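Tendar Washed Linen Tea Towel, Set of 2

Home / Kitchen Textiles / Tea Towels / Tendar

Colours: Slate Blue, Oat, Fern, Brick
Sold in sets of 2
Availability: in stock at Nellitdale and online

Product information

The Tendar tea towel is a plain-weave linen cloth intended for daily use in home and commercial kitchens. It is supplied pre-washed and may be used as soon as it is unpacked. The cloth is dyed in the piece, and small differences in shade between one set and the next are normal. Customers who require a close colour match across several sets are advised to place a single order and to note the requirement in the comments field at checkout.

The range was developed for Nellitdale by the textile designer Morena Piras and replaces the former Ondcombe towel, which was withdrawn in November. The Ondcombe was a cotton and linen blend with a printed border. Tendar is made from linen only and carries no print. Customers holding Ondcombe stock may continue to combine the two ranges, although the finished sizes differ slightly.

Each towel is hemmed on all sides and has a hanging loop sewn into one corner. The loop is made from the same cloth as the towel and is stitched through the hem.

Care

Machine wash warm with similar colours. Darker shades should be washed separately for the first 2 washes. Do not use chlorine bleach. Fabric softener coats the fibre and reduces absorbency, and its use is not recommended.

Line drying in shade is preferred. The towels may be tumble dried on a low setting and should be removed while slightly damp. Linen creases readily. Where a flatter finish is wanted, draw the cloth out by its ends, smooth it by hand and press it on the reverse side with a hot iron.
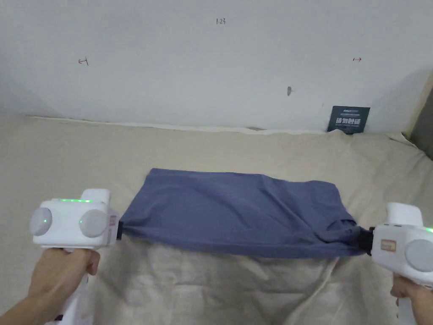 Slate blue fabric held out by its ends, with natural creasing.

Some shrinkage will occur if the towels are washed at high temperatures. Nellitdale does not accept returns for shrinkage where the care label has not been followed. Replacement care labels are available on request at no charge.

Related products

The Sala apron and the Sala oven cloth are offered in the same four colours. Sala items are made from a heavier linen and are not pre-washed, so the colour may appear deeper than that of a Tendar towel until they have been laundered. Sala and Tendar items may be ordered together and will be sent in one parcel where stock permits.

Trade and hospitality orders

Cafés, restaurants and accommodation providers may apply for a trade account. The minimum trade order is 6 sets, which may be made up of mixed colours. Trade orders are packed without retail sleeves unless sleeves are requested. Enquiries should be addressed to Ubaldo Rinaldi, Trade Sales, through the contact form on this site. Please include the delivery address and the colours required.

Delivery and returns

Orders are dispatched within 4 business days. Unused towels may be returned in their original sleeve for an exchange or refund. Towels that have been washed cannot be returned unless a fault is present. A photograph of the fault and the order number should be supplied with any claim.

Page last updated December 24, 2022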